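Flower table and work area: monthly safety check
Site: Dokard, rear room
Date: February 2021
Checked by: Salamatu Arthur
Copy to: Mawuli Nartey, Noelia Barroso

1. Floor and walkways
Tape lines on floor, red and blue: present. Soledad to look at the ends and press down any that have lifted.
Cables at floor level: ACTION. Anything crossing a place where people stand goes under a cover or along the wall. Raised in the last check as well.
Items stored on floor: ACTION. Boxes go on the shelf at the end of a session.

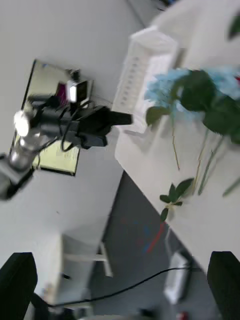 How far from the table edge should flowers and cut greenery be kept?
Leave a clear strip of 5 cm on all sides, and pick up small sprigs as soon as they drop, as leaves underfoot slide on a hard floor.

2. Table
Stable, does not rock when leaned on: OK.
Surface wiped down before flowers are laid out: OK. Noelia asked if the Husico spray can be used on white tops. It can, but let it dry first.
Cables near front edge: ACTION. Keep them clear of knees and of anyone carrying a tray. Clips are in the drawer, two packs left.

3. Artificial stems
Laid side by side, heads all one way, before arranging: OK.
Cut ends: these are wire inside on most of the Grirska stock and will scratch. Fold over or cap any sharp end. Stems with bare wire go in the reject box and do not go back on the table.

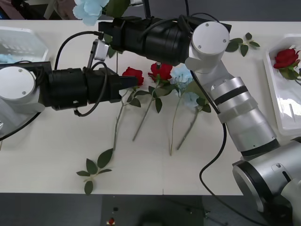
Wire cutters: returned to the hook after use, blades closed. One pair is stiff and has been labelled. Mawuli has ordered another.
Eye protection when cutting wire: available, up to 7 pairs. Not everyone is wearing it. Remind at start of session.

4. Flower heads
Heads firmly fixed to stems: check by a light pull on each. Two came off last month and were glued.
Fraying or loose threads on petals: trim with scissors, don't pull. The roses need it more than the hydrangeas.
Dust: shake out before use. Begoñe Villanueva gets a sore throat from the older stock, so do it by the back door.
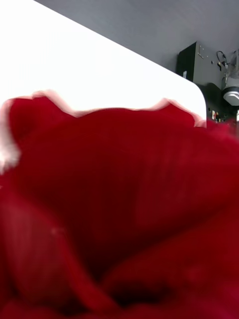

Fire: fabric flowers are to stay well away from the heater and the glue gun. The glue gun stand was missing at the time of the check. ACTION, Mawuli.

5. Storage
Boxes from Toledo: stacked no more than 2 high. OK.
Count on shelf sheet: 100 stems, agrees with delivery note.
Lids on: no, three without. Soledad has the spare lids.

Open actions go to Noelia. Next check to be done by Begoñe.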